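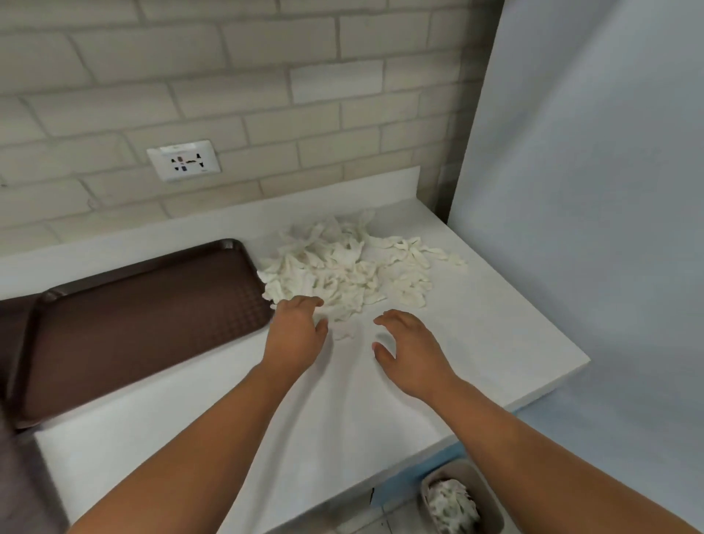

Janelle Mangubat wanted to know why paper gets softer every time you crumple it, and whether that means you're breaking it. Great question, Janelle! And yes, you sort of are, a tiny bit at a time.

To see why, we have to go really small. Paper is made of fibers, which are skinny little threads that mostly come from trees. At the paper mill they get mixed with a huge amount of water until the whole thing looks like thin oatmeal. Then the mush is spread out on a screen, the water drains away, and the fibers settle down on top of each other every which way, like a pile of spaghetti. Press it, dry it, and you've got a sheet of paper.

What holds the spaghetti together? Mostly it's the fibers grabbing each other. When they dry side by side they stick, and the sticking is strong enough that you can write on the sheet, fold it, even make a plane out of it. (Mine always nosedive.)

Now crumple it up! Every crease bends some fibers and pulls others loose from their neighbors. With fewer of them holding on tight, the sheet can't stay so stiff. Do it 20 times and it starts to feel almost like cloth. I tried 43 on a grocery list once and it felt like an old T-shirt.

And that crackly noise? As the sheet folds, it bends one way, gets stuck, and then suddenly snaps into a new shape. Each snap is a little click. A whole bunch of clicks together make the crunching sound.

Pankaj Nigam wrote in to ask if you can turn old paper back into new paper. You can, and you can do it at home with a grown-up nearby. You'll need:

2 sheets of old newspaper
A big bowl of warm water
A piece of window screen
An old towel

Rip the newspaper into small bits and soak them overnight. In the morning, squish it with your hands until there aren't any lumps (this is the best part). Scoop some mush onto the screen over the sink, pat it flat, lay the towel on top and press hard. Then leave it somewhere sunny until it's dry all the way through, and peel it off slowly. It'll be gray and bumpy, and you can draw on it with a crayon.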